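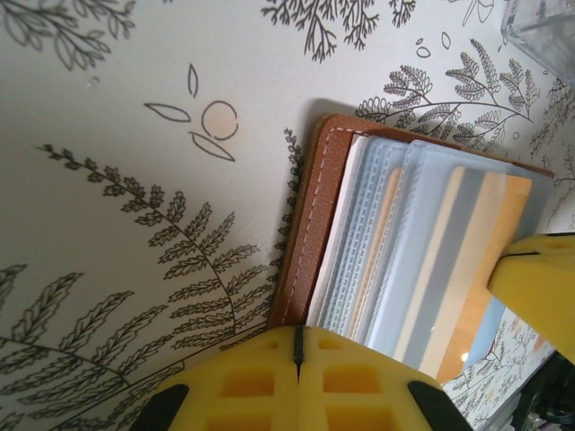

**Figure 3.1** A leather card holder between two yellow gripper fingers, as recorded by the wrist camera.

# Chapter 3: Learning to Handle Thin Things

Pick up a bank card from a flat table and pay attention to your fingers. You probably slid it to the edge, or caught one side with a nail, or pinned it with one hand while the other got underneath. You chose among these without thinking, and you might choose differently next time. For a robot, that short burst of cleverness is one of the most interesting problems in manipulation!

Chapter 2 dealt with blocks, cups, and other objects that offer a gripper two good sides to squeeze. Thin objects don't. A card lying flat has almost no height, so a small error in the position of the fingertip means the jaws close on air or push into the table. A card holder is harder again: the cover bends, and the sleeves can slide over one another. Writing down the physics of all that by hand is possible, but it is slow work, and the result tends to fit one object.

The method we study in this chapter takes another road. A person performs the task through the robot, the robot stores what its cameras saw and what its joints did, and a model is trained to connect the two. This is *imitation learning*, and our running case is the Brophy study, carried out by Pádraig Hegarty and his colleagues at the Studitwood laboratory. They collected 106 demonstrations of two-armed handling of small flat items, and then asked a simple question: how much does the wrist view help?
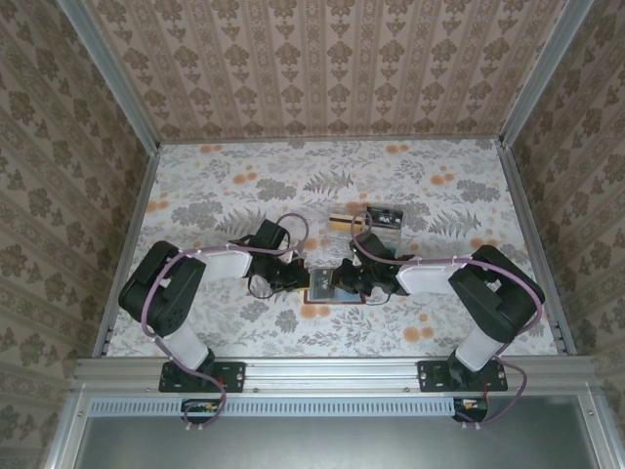
Two arms give the learner choices that one arm lacks. One gripper can hold a side steady while the other adjusts, or both can press inward and share the job. They also bring a new difficulty. The arms have to agree on timing, and if one starts early the card turns instead of staying put. Hegarty's group treats both arms as a single system, so that one model predicts the next motion of every joint together. We will build up to that model in Section 3.2, and you'll see that it needs very little beyond what you already know.

The cameras deserve equal attention. A fixed camera beside or above the workspace sees both arms and where everything lies, but a gripper can hide the very contact you care about. A wrist camera sees that contact up close - the edge of a sleeve, the tip of a finger - and loses track of the rest of the table. Each view covers a weakness of the other. In the Brophy study, the team trained the same model with and without the wrist images, and we will work through the comparison in Section 3.4. 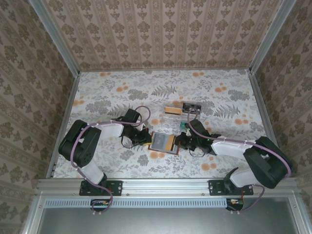

Background matters too. A model trained over a plain surface may quietly learn that anything dark is the object, and then fail on its first busy tablecloth. Printed leaves and patterned wallpaper take that shortcut away, and the learner has to find something better to rely on. My students are always surprised by how large this effect can be, and I still enjoy watching them discover it.

**Before you read on**

Lay a playing card flat on a desk and pick it up 13 times, using only your two index fingers. Write down which side of the card each finger touched first and whether the card turned. Keep your notes, as we'll use them in Section 3.1 to define a *demonstration* and to decide what should be recorded in one.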